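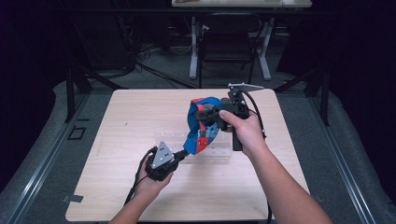 4 min read

Textile handling notebook, Bech workroom
Entry for September, morning session
Kept by Villads Oddsson. Read and initialled by Signe Blöndal.

Purpose of the session. To continue the work on small knitted and stitched articles, with attention to how a blue cloth piece with red edging behaves when it is opened out, held up and laid down again. The written procedure for flat cloths was found in the last entry to be unsuitable for anything with more than one layer, and a separate procedure is to be drafted for inclusion in the Drimivton handbook.

Station. The square wood-grain table was used, with the clear acrylic rack on the top. The rack remains on the table between sessions and should be wiped with a soft dry cloth only. Paper towel has left fine scratches on the other one and it has been withdrawn. Table height was left as set by Signe in the previous entry.

Article. The cloth is mainly royal blue. The edging is red, and there is a small area of checked or diamond print in white and blue. For the purposes of this notebook it is entered under "mixed construction", as it has a knitted face in one part and a smoother panel in another. The two parts do not hang alike and should not be recorded under a single heading. I had entered it under "knit" in the draft sheet and have corrected this.

Observations on opening out. When the article is picked up in a heap, the edging is the most reliable guide to orientation. It can be followed by eye even when the rest of the cloth is crumpled. The printed area is less useful for this, being small and easily lost in a fold. It is recommended that the handbook instruct staff to find the edging first, take hold at two separated points, and draw the cloth apart over the table at a moderate pace. Pulling quickly turned the layers over each other on two occasions and the article had to be put down and begun again.

The tension should be enough to take out the large creases and no more. The knitted part stretches and the stitched section does not, so that a firm pull is carried by the seam. No seam was damaged during the session. I would nevertheless like a limit written into the procedure, and have asked Signe for a form of words.

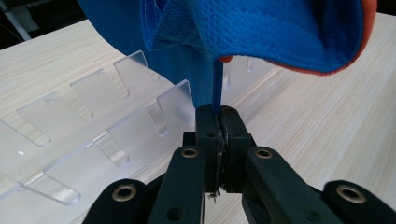

With the article held up by its top, the knitted part keeps a rounded shape of its own and will not lie against the panel behind it. The stitched section comes to a point, and there is an opening between the layers at the top of it. This opening catches on things. It should be closed by hand before the cloth is lowered, otherwise the layers part as they meet the table and the fold is spoiled.

The narrow strip beneath the hem is a convenient place to take hold from below, and doing so steadies the whole article. It should be treated as a guide point only. The weight of the cloth is to be carried from above.

Laying down. The lower end should touch the table first, clear of the rack. The notches on the rack are rounded and did not mark the cloth, but a loose edge may rest on the uprights and give a false impression that the article is flat. Lay it to the right of the rack where there is room, smooth from the seam outward, and fold once along the line of the seam. A second fold was tried and made the bundle too thick to sit neatly.

Records. This session brings the Dretance series to 18 articles entered out of the 90 allotted to us. Gramarton has asked for the complete list before its storage trays are ordered, and Signe has replied that the mixed construction group will be sent separately. I have no objection, provided the numbering is not restarted.

Matters outstanding

1. Wording for the tension limit (Signe).
2. Decision on whether "edging" or "border" is to be used throughout. Both appear in earlier entries. I have used "edging".
3. Revised sheet for mixed construction, with separate lines for the knitted part and the panel.
4. Replacement labels. The present roll of 2000 has a weak adhesive and the labels lift from knitted surfaces by the afternoon.

Note added at 3:40 pm. Signe has read the above and asks that the direction of smoothing be stated in the first line of the laying down section, and that the colour of each article be entered before its construction. Both changes will be made in the fair copy. She prefers "border".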